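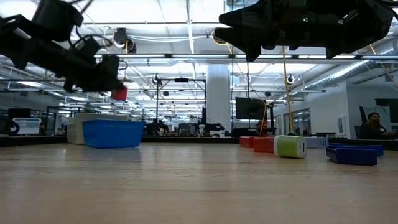

The Skusetti grip-release fault was a software failure in two-armed tabletop sorting robots built by Fliralell, first reported in November 2017. A gripper could open without a command – in some cases while holding an item such as the small red block gripped by a left arm over the table. 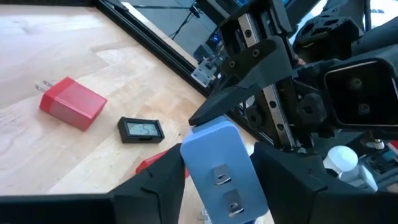 Kofler, the operator, logged 268 unplanned releases in 300 hours of running. No injuries were recorded.
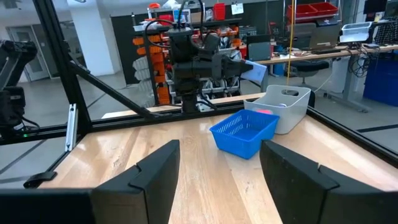 An inquiry led by Rhodri Skyrme traced the fault to a timer that reset the grip force to zero after 12 seconds without new input. Corrected software was issued in April 2018.
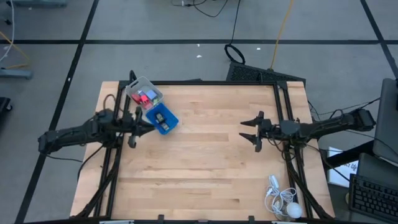 Safety advice issued with the update dealt mainly with shared reach. Where two arms face each other across one table, a fault in either gripper requires both to be stopped.

Related articles
Juvisico controller
Emergency stop
Gripper (robotics)

Contact us | Terms of use | Back to top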